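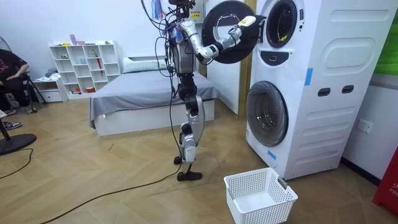
Chapter 5
The Stacked Laundry Tower

What you will learn in this chapter
How a washer and a dryer are placed one over the other in a small home
How to prepare the floor and the space in front of the machines
How to load and empty a machine whose door is at the height of the shoulders or the face
How to check the drum for small forgotten items
How to move the laundry between the two machines without dropping it

Words to know
drum, door seal, rim, porthole door, stacking kit, lint filter, load, spin, cycle, care label

5.1 Laundry where there is little room

In the previous chapter we studied the family laundry room, with a sink, a folding table and machines standing side by side. Many homes do not have such a room. The laundry is done in a hallway, in a corner of the kitchen, in the bathroom, or in a part of the living space where the floor is the same as everywhere else in the home. In these cases the machines are often stacked. The washer stands on the floor and the dryer stands on top of it, so that two machines take the floor space of one.

The washer is almost always the lower machine. It is the heavier one, it holds water, and during the spin it shakes much more than a dryer does. The dryer turns slowly and evenly, and it can be lifted up without making the tower restless. A student who meets a tower for the first time should still read the panels before touching anything. On some models each machine has its own panel. On others there is one panel between the two doors, and the person who uses it must look carefully which buttons belong to which drum.

Small apartments in Prernton are a good case to study. In the older blocks near the river the closets are deep enough for a tower but too narrow for two machines side by side, and the residents who wanted their own dryer had only one direction to build in, upward. The service office of the Trallance housing group, which looks after 537 of these apartments, gives every new tenant a short sheet about the use of the tower. Several of the rules in this chapter follow that sheet, with small changes in the wording.

5.2 The floor under the tower

A tower is tall and narrow. If it leans even a little at the bottom, it leans a lot at the top. For this reason the floor is checked before the machines arrive. A tile or concrete floor is usually stiff enough. A wood floor can be good also, but it must not bend when a person walks past. Put a level on the floor from left to right, and then from front to back. After the washer is standing, put the level on its top and turn the feet until the bubble rests in the middle. Only then is the stacking kit mounted and the dryer lifted. Two persons are needed for the lifting, always.

The two machines must be joined with the kit which the maker sells for exactly this pair. Do not place a dryer on a washer with only a rubber mat between them. The mat moves with every spin, a few millimeters each time, and after some weeks the dryer stands with its front edge over the air.

Wood floors need a little more attention than tile. Water that drips from wet clothes goes into the joints between the pieces and makes the edges dark. Wipe it the same day. A thin tray under the washer is helpful, but it must be a tray made for this use, as an ordinary one is slippery and the feet of the machine will travel in it. Scratches are the other trouble. When the tower must be pulled forward for cleaning, lay down a board or a thick blanket first and never turn the machine on one foot.

5.3 Space in front of the doors

Round doors at the front open outward and to one side. When you plan the place of the tower, draw the door in the open position also, not only the closed one. Beginners often measure the machine, find that it fits, and discover later that the door hits the wall or the kitchen drawer. Draw next to it a circle for the person and a rectangle for the basket. All of these must have a place at the same time.

The upper door asks for special care. When it is open, it hangs at the height of the chest or the head, depending on how tall you are, and you do not see it when you are bending down to the basket. Many people stand up quickly with their arms full of towels and meet the edge of the door. The habit to learn is simple: when the upper drum is finished, close the upper door before you bend down. If you must leave it open for airing, open it fully, so that it is not standing out into the room.

The basket stands on the floor in front of the lower machine, a small step away from it when the lower door has to be opened. A basket with many small holes is better than a closed tub for clothes which are still damp, because the air can pass through. Choose one with handles cut at the ends. You can then pull it toward you with one hand while the other hand is in the drum. Empty the basket completely before new clean laundry goes in. Sand from socks and small threads gather at the bottom, and they will stick to a wet shirt.

5.4 Reaching into the upper drum

Stand close to the tower, with one foot a little in front of the other. The body is then steady also when the arm is stretched. Take hold of the rim of the opening with one hand if you need support, but do not hang your weight on the door. The hinge is made to carry the door only.

Take the large pieces first: sheets, towels, trousers. They have usually collected the small pieces inside them, so shake each one lightly over the basket. After that, turn the drum slowly by hand one full time. Small items stay at the back wall or lie behind the ribs, and from the front, when the drum is above the level of your eyes, you do not see them. A single sock is the classic case. A small cloth in a strong color, for example yellow or red, is easy to see against the metal, but a gray or white one can remain through several loads. The Trallance sheet says that the hand must go around the whole drum even when the drum looks empty, and we repeat this rule here.

Shorter persons should use a low step with a wide foot and a rough surface. A chair is not a step. An upturned basket is not a step either – the plastic is thin and it will give way in the middle.

5.5 Moving a load from the washer to the dryer

In a tower the wet load must be lifted up. Wet cotton is heavy, and lifting all of it in one armful is bad for the back and for the floor. Work in portions.

1. Wait until the washer has stopped and the lock of the door has released.
2. Open the upper door, look into the dryer drum, and take out what was left there.
3. Clean the lint filter and put it back.
4. Open the lower door and pull the wet load forward to the edge of the drum.
5. Take the pieces two or three at a time, shake them open, and lay them in the dryer.
6. Put aside in the basket whatever must not be dried by machine.
7. Turn the washer drum once by hand, wipe the seal, and leave the lower door a little open.
8. Close the upper door and start the cycle.

In step 6 the care label decides, and not the memory. Wool, elastic sportswear and printed shirts are the usual pieces in this group. If you are several persons in one home, hang a short list at the side of the tower.

5.6 A case to read: the Coman Street apartment

The apartment on Coman Street has a tower in the main room, between the window and the door to the bathroom. The family washes up to 5 loads a week. In April they noticed that the tower was making a knocking sound during the spin. The feet had been set correctly on the day of installation, but the tower had later been pulled out for painting and pushed back without a new check. One foot was not touching the floor. The correction took a few minutes with a wrench and a level.

They had one more difficulty. The upper door opened toward the passage, and anybody who came out of the bathroom had to go around it. The hinge on this model, a Lakamus, could be changed to the other side, and after the change the passage was free. Not all models allow it. Look in the manual before you buy, and not after.

Questions for this chapter's practical work are found in the workbook, unit 5. Before you begin with them, go to a tower in your home or school and draw its plan from above, with both doors open and the basket in its place. Write the measurements in inches on the drawing. You will need the same drawing again in section 5.7, where we compare the vented dryer and the dryer with a water tank.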